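Home | About | Meetings | Minutes | Floor Plans | Contact

Minutes of the display and stockroom meeting
July 30, 2019
By Joar Nordin

Present: Halvard Isaksson (chair), Joar Nordin (minutes), four members of the sales floor staff. Apologies from the Rallov branch.

1. Minutes of the last meeting
Approved with one correction. The order for shoe boxes was placed with Haugland, and the earlier minutes had it under Direo.

2. Summer footwear
Halvard reported that 289 pairs of slides and sandals are left between the two stores. The Floner range is selling more slowly than last year. Most of what remains is in the small and large sizes, and the middle sizes are nearly gone. It was agreed to mark down the remaining Floner pairs by 40 percent from the start of next week. The sign for the window will be reused from last summer with a new price strip.

One member asked if single shoes that have lost their partner should go on the markdown table. The meeting said no. They stay in the stockroom until the count in October and are written off then.

3. Tabletop shelves
The low metal shelves were discussed at some length. The question was whether they are deep enough and wide enough for slides placed sideways, so that customers see the sole and the strap together. Toe-out takes less room but hides the side of the sole, and on the thicker styles the side is what people look at first.

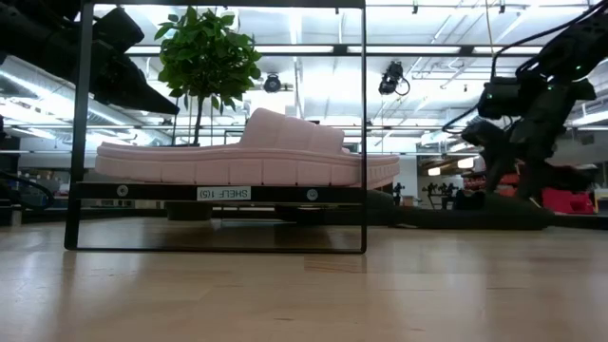
Pink slide placed sideways on Shelf 1(5).

With the slide turned this way, one end goes past the upright. Halvard thought this was acceptable for a single shoe but would not work for two styles side by side. Joar pointed out that the upright also crosses in front of part of the shoe. After discussion it was agreed that thick-soled slides go sideways, one to a shelf, and all other styles go toe-out.

The shelf labels were also raised. The one on Shelf 1(5) reads upside down from the side shown. Joar will go over the labels on all the shelves before the next delivery and turn any that do not face the customer. The numbering itself stays as it is, as the stock sheets already use it.

It was suggested that the shelves be ordered in a lighter color to go with the wood tabletops. No decision was made. Haugland has quoted for 50 new shelves, but delivery would not be until October and the price does not include the screws. Halvard will ask for a new quote with everything in it.

4. Glare on the tabletops
Overhead light shows as pale patches on the glossy wood. Two staff members said this is worse late in the day, when the front lights are on as well. The meeting agreed to try switching off one row – the one nearest the counter – for two weeks and see if it helps. Polish is not to be used on the tabletops in the meantime. A damp cloth is enough.

5. Deliveries
Direo has moved its drop-off to the morning. Whoever opens the store signs for the boxes and leaves the slip in the tray by the phone. Boxes are not to be stacked in the back hallway, even for an hour.

6. Other business
The step stool from the Rallov branch has not been returned. Joar to call.

The next meeting will be set once the new quote from Haugland is in.

Meeting closed.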